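Bronze re-qual after a shoulder injury - do I start over??
Lifesaving & Surf Clubs > Patrols and awards

Posted by tamihana_79
December 1, 2022

Did my bronze years ago at Draltham, let it lapse when the shoulder went. Moved up the coast in May and the new club (Nendis) says I might need the whole course again. Is that right? I can still swim fine, slow but fine. Run is ugly. Also does my old patrol time count for anything, I had 14 seasons and would like the long service badge one day. Captain hasnt answered my email.

FulgencioToledo
You shouldnt have to do the whole thing if the old award is on record. Ring the club, dont email - captains never read email in summer. Ask for the training officer and get them to look you up by name and birth date. At our club lapsed members do the theory paper, the 200 m run-swim-run and a rescue with a tube, then a CPR check. Took me 10 days start to finish and most of that was waiting on the assessor.
Seasons should carry over, but get a letter from Draltham. Old paper logs go missing. Tell the assessor about the shoulder before you get in the water, not after.
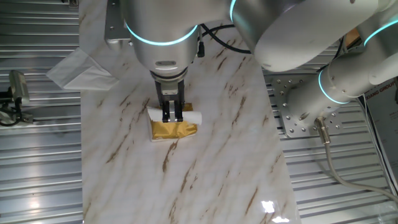

Marble-pattern board on the corrugated metal

dandimus
depends on the club. mine made me do it all again, wasnt so bad, met good people

nendis_patrol2
What Fulgencio said re the letter. Also bring your old cap if you still have it, teh new ones run small. Training nights are Tuesdays, just turn up and ask for a form at the desk.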